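Casa e Cozinha > Dicas > Limpeza e arrumação

Imprimir | Enviar por e-mail

Março, por Áine Mac Mathúna

Mesas de plástico: como as manter claras e sem riscos

Cá em casa as mesas de plástico servem para tudo: para o lanche, para os trabalhos manuais, para pousar as compras enquanto se arruma a despensa e, quando vem mais gente do que o previsto, também para jantar. São leves, baratas e aguentam muito, mas as de tampo claro têm o seu feitio, e quem tem uma com relevo sabe bem onde se esconde a gordura (nos cantinhos dos desenhos, claro!).

O meu método é simples. Primeiro tiro tudo de cima e passo um pano seco, para as migalhas não virarem papa. Depois encho uma bacia com 2 litros de água morna, junto uma colher de sopa de bicarbonato e umas gotas de detergente da loiça, e passo uma escova macia ao longo das linhas do relevo, sempre no mesmo sentido. Deixo atuar cerca de 30 minutos à sombra, enxaguo e seco logo com um pano de algodão. 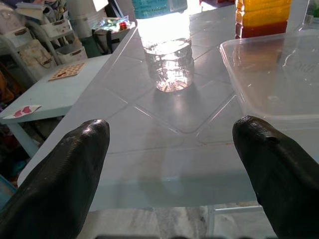
Galway, março. Os desenhos em losangos e quadrados, como os deste tampo, são muito bonitos quando lhes bate a luz, mas também é contra a luz que se vê se ficou película de detergente. Eu baixo-me um bocadinho, olho de lado e volto a passar o pano onde for preciso.

Garrafas de água e caixas de plástico transparente podem ficar à mão em cima da mesa, desde que a base esteja seca. Com bebidas cor de laranja tenho mais cuidado, porque um pingo esquecido de um dia para o outro pode deixar uma auréola teimosa. Se acontecer, uma pasta de bicarbonato e água, esfregada com o dedo, costuma resolver. Palha de aço, nunca, que risca o brilho e depois a sujidade agarra-se ainda mais.

A minha amiga Dymphna Buckley prefere ter uma mesinha mais baixa ao lado da principal, para as coisas miúdas, cartões, papéis e afins, e a verdade é que copiei a ideia e poupa-me muita arrumação à hora da refeição.

Não se esqueçam das pernas e das travessas, onde o pó se junta com os salpicos de lavar o chão. Um pano húmido chega. E, se a mesa abanar, vejam se as pernas estão bem encaixadas antes de lhe porem calços de cartão, que com a humidade se desfazem e deixam uma pasta agarrada ao chão.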